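3.2 Regeln für die Aufnahme am Bett

Die Aufnahmen mit Textilien folgen einem Regelblatt, das im Projekt Dakeo entstanden ist und am Standort Olville seit Dezember in der zweiten Fassung gilt. Die erste Fassung regelte nur Geschwindigkeiten und Abschaltwege. Sie ließ offen, in welchem Zustand der Greifer sein muss, wenn eine Episode beginnt, und wer eine Episode verwerfen darf. Beide Lücken führten dazu, dass Datensätze aus Olville und Proscombe nicht ohne Nacharbeit zusammengeführt werden konnten.

Für den Beginn einer Episode gilt nun: Die Finger sind geöffnet, berühren weder Textil noch Unterlage, und das Zielobjekt ist im Bild der Handkamera mindestens teilweise sichtbar. Eine vollständige Sicht auf das Kleidungsstück wird nicht verlangt, weil sie bei dieser Kameraposition selten zu erreichen ist. Abbildung 3 enthält zwei Ansichten aus derselben Umgebung, einmal mit dem Kleidungsstück rechts (a), einmal mit dem Kleidungsstück links vom Greifer (b).
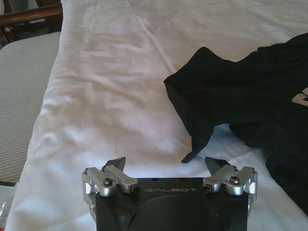
Kobina Dramani wandte gegen diese Festlegung ein, eine Startbedingung, die nur Teilsicht fordere, verschiebe die Verantwortung auf den Bediener; man müsse wenigstens vorschreiben, welcher Teil eines Kleidungsstücks erkennbar zu sein habe, sonst entscheide jeder Standort anders.

Der Einwand ist berechtigt und wurde zum Teil übernommen. Das Regelblatt verlangt jetzt, dass mindestens eine Kante des Stücks — Saum, Ärmelabschluss oder Kragen — gegen die Unterlage abgegrenzt ist. Eine Rangfolge der Kanten enthält es nicht. In Proscombe wurde eine solche Rangfolge erprobt und wieder gestrichen, nachdem zwei Bediener dieselbe Ausgangslage wiederholt verschieden eingestuft hatten.

Die übrigen Regeln betreffen den Ablauf. Die Geschwindigkeit am Handgelenk ist auf 125 mm/s begrenzt, solange der Abstand zur Matratze unter 20 cm liegt. Der Bediener hält die Freigabetaste während der gesamten Bewegung gedrückt; ein Loslassen beendet die Episode, sie wird nicht fortgesetzt. Personen halten sich beim Verfahren des Arms nicht auf der Bettseite auf, an der er arbeitet. Falten in der Unterlage werden zwischen zwei Episoden nicht geglättet, es sei denn, sie verdecken das Kleidungsstück.

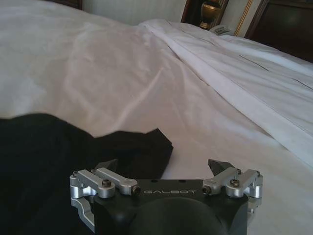
Verworfen wird eine Episode nur durch eine zweite Person, die an der Aufnahme nicht beteiligt war. Zulässige Gründe sind ein Verstoß gegen die Startbedingung, eine Berührung fester Möbelteile und ein Ausfall der Kamera. Ein misslungener Griff ist kein Verwerfungsgrund. Von 2.000 geprüften Episoden wurden nach diesen Kriterien 39 ausgeschlossen, die meisten wegen der Startbedingung. Die ausgeschlossenen Episoden bleiben mit Vermerk gespeichert und gehen nicht in die Auswertung in Abschnitt 4 ein.

Offen ist die Behandlung dunkler Stoffe auf heller Bettwäsche. Bei automatischer Belichtung neigt die Unterlage zum Ausbrennen, während innen liegende Falten des Stoffs kaum Zeichnung behalten. Appiah arbeitet deshalb mit fester Belichtung, was die Vergleichbarkeit erhöht, bei wechselndem Tageslicht aber mehr Abbrüche verursacht. Das Regelblatt lässt vorerst beides zu und verlangt, dass die Einstellung je Sitzung protokolliert und innerhalb einer Sitzung nicht geändert wird.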